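Issued by the Singhal Community Lending Library, December 6, 2021

# How to Receive, Clean and Shelve Returned Household Items

This procedure applies to all personal care and small household items lent through the Iststead and Grosarard branches. It replaces the interim sheet prepared by Cor Van Acker. Electrical goods are covered by a separate procedure and must not be processed at the same bench.

## Before you begin

Returns are processed at the white-topped table or, for items with bristles or loose fibres, at a table covered with a fresh sheet. Wash your hands and put on gloves. Have the following within reach:

- the returns ledger and a pen
- neutral dish detergent, diluted as directed on the bottle
- a wide-toothed comb and a soft nail brush
- two clean tea towels
- item tags and cotton string

Bleach and scented products are not to be used on any lending item. Members with sensitivities have asked for this, and the rule applies to both branches.

## Step 1: Record the return

Find the item number on the tag and enter it in the ledger with the date and the member's card number. Numbers 351 to 501 are reserved for personal care. If the tag is missing, set the item in the query tray and write "no tag" in the margin of the ledger – do not assign a new number yourself. Hilde Van der Linden reconciles the query tray each Monday.

## Step 2: Inspect the item

Hold the item under the bench lamp and turn it once in each direction. Look for cracks, splinters, lifting varnish and signs of mould. Brushes should be checked at the base of the bristles, where damage is most often missed. Grade the item A (no visible wear), B (worn but sound) or C (withdraw). Grade C items go in the grey bin and are signed out by a branch supervisor.

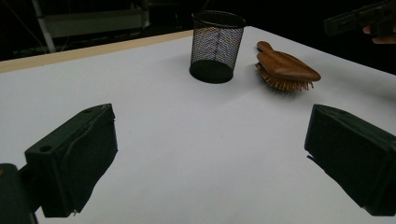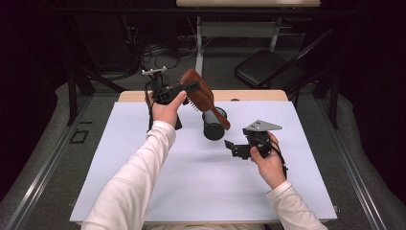
*A table surface at the returns area, and a wooden hairbrush held over the sheet.*

## Step 3: Clean according to material

### Wood

Wooden items must never be soaked. Draw the comb through the bristles from the base outward and discard any hair. Dip only the tips of the bristles in the detergent solution, work them gently with the nail brush, and wipe the handle with a damp cloth. Dry the wood at once and stand the brush bristles down on a towel overnight. Where the finish has become dull, a very small amount of Brastance wood balm may be rubbed in once the item is fully dry.

### Plastic and metal

Plastic and metal items may be washed in the sink. Rinse in warm water, shake off the excess and air dry on the rack. Check hinges and springs for trapped water before the item is tagged.

### Cloth

Cloth pouches and covers are laundered weekly on a warm cycle. Turn them inside out and close any zippers first.

## Step 4: Re-tag and shelve

Write the item number and grade on a new tag in block capitals. Tie it to the handle, or to the pouch if the item has none. Personal care items are kept on shelf 51 at Iststead and shelf 57 at Grosarard, in number order from the left.

Items must be completely dry before shelving. If you are unsure, leave the item on the rack until the following day and pencil "drying" beside its ledger entry.

## Reporting a problem

Repeated damage to the same item should be reported to Gudrun Kohlhase in writing. Questions on cleaning products go to Obed Agbeko. The grading scale will be reviewed in January, and staff at either branch may send suggested wording to Josefien Smits before then.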